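Search this site Search

Stop Averaging Away the Clear Objects

By Muireann Keane
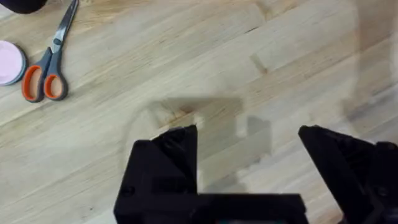 Wrist camera view, gripper open at a transparent object. Scissors at upper left.

The Nestex grasping results have been passed around since March as evidence that wrist-camera policies are ready for general tabletop work. The headline number covers 446 trials. I think it is the wrong number to report.

Of those trials, 173 used transparent objects. The rest used opaque ones: scissors, lids, small boxes. The two groups fail differently. With an opaque object, the policy usually finds the target and closes a little off center. With a clear one, it often closes on a shadow or on the grain of the table. Pooling them gives a mean that describes neither group.

The usual defense is that a mixed set reflects real use. Real use at Davside is a packing bench where most items are clear. Real use at Benmoussa is almost all cardboard. The mix is a choice made by whoever fills the bin, and the score moves with it.

Plirkix handled this better. Their report splits results by material, gives 200 trials per class, and repeats each class with 3 random seeds. The table is longer and the clear-object row looks bad. A buyer can use it anyway.

Reviewers should ask for that row. Authors who have the trial logs can produce it in an afternoon.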